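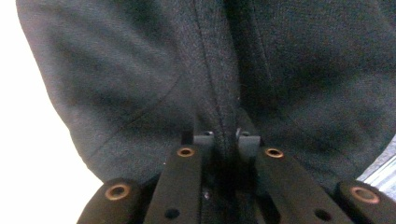
Do anti-odor laundry additives work better than plain detergent?
On a normal load, I couldn't smell a difference. I ran Dikix and Zito for a month each against the cheap powder I already had, and the shirts came out the same. 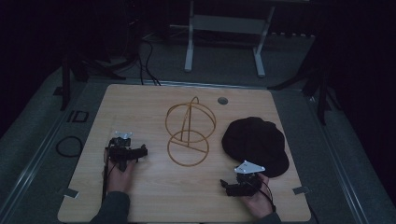

Reading time: 2 min

What about hats?
Most labels I've read on wool caps say no machine, and an additive doesn't change that. Cool water, a drop of dish soap on the sweatband, air dry. Boseo sells a "cap bath" that smells a lot like shampoo to me.

Does vinegar do the same job?
Some people swear by it. Marek Kratochvíl wrote in to say he adds 50 ml to every rinse and his gym gear is fine. Maybe so. He also switched to smaller loads that month, so I wouldn't give the vinegar all the credit.

The bottle says "100 hours of freshness." Is that true?
Ask who measured it, and on what. I wrote to Jurić twice with that question and got a coupon.

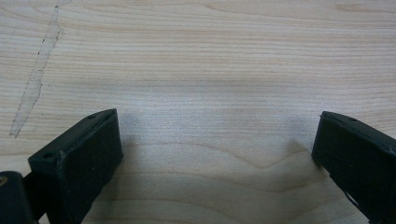
The coupon expired in January, and I still don't know if those hours were counted on a body or on a hanger. Until a company tells you, treat the number as decoration.

So what should I buy?
Whatever detergent you have. Use less of it, leave some room in the drum, and take the clothes out when the cycle ends. If a shirt still smells after 3 washes, soak it overnight before you spend money on another bottle.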